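Chapter 7
Floods and River Towns

In this chapter you will learn:
how a river flood begins and moves downstream
why two towns on the same river can have very different floods
how flood warnings are written and passed on

7.1 The river at Fostley

Fostley lies on the inside of a wide bend of the River Bremo. Most of its older houses stand on a terrace above the water. The newer streets were built on the flood plain, the flat land that a river covers when it overflows its banks.

In October the ground in the upper valley is often already full of water. Rain that falls on it cannot soak in and runs straight into the streams. During the flood studied in this chapter, the river rose for 17 hours before it reached the first gardens. By the next morning 366 homes had water above the doorstep, and 3,000 people had been told to leave.

Duser, the next town downstream, had much less rain but a longer flood. Water drains slowly there because the land is almost level and the channel is narrow at the old bridge. 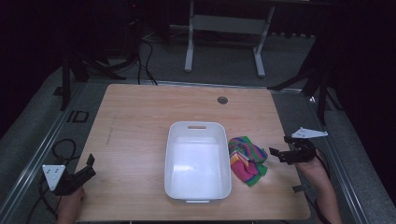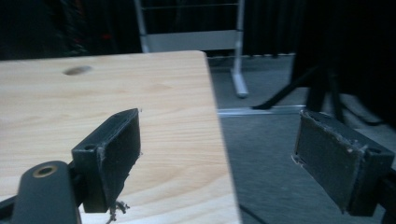 The highest level a river reaches during a flood is called the peak. The peak moves down the valley like a slow wave. The time between the heaviest rain and the peak is the lag time. A short lag time leaves people very little time to act. Steep slopes, clay soils and paved ground all make it shorter.

7.2 Who gives the warning?

Serpil Erdem ran the valley's flood office at the time. Her report, dated 6/13/19, lists every warning sent out and the hour it was received. Several streets in Fostley got theirs after the water had arrived. The messages named the river gauge but did not name the streets, and many residents did not know which gauge was nearest to them.

Lucero Huamán, who taught at the school in Duser, kept a diary of the same two days. Parts of it are printed in section 7.4. Read it alongside the report and note where the times differ.

Key words: flood plain, peak, lag time, gauge, terrace

Before you go on, find the Bremo on the valley map inside the back cover. Follow it from the hills to Duser and mark the places where streams join it.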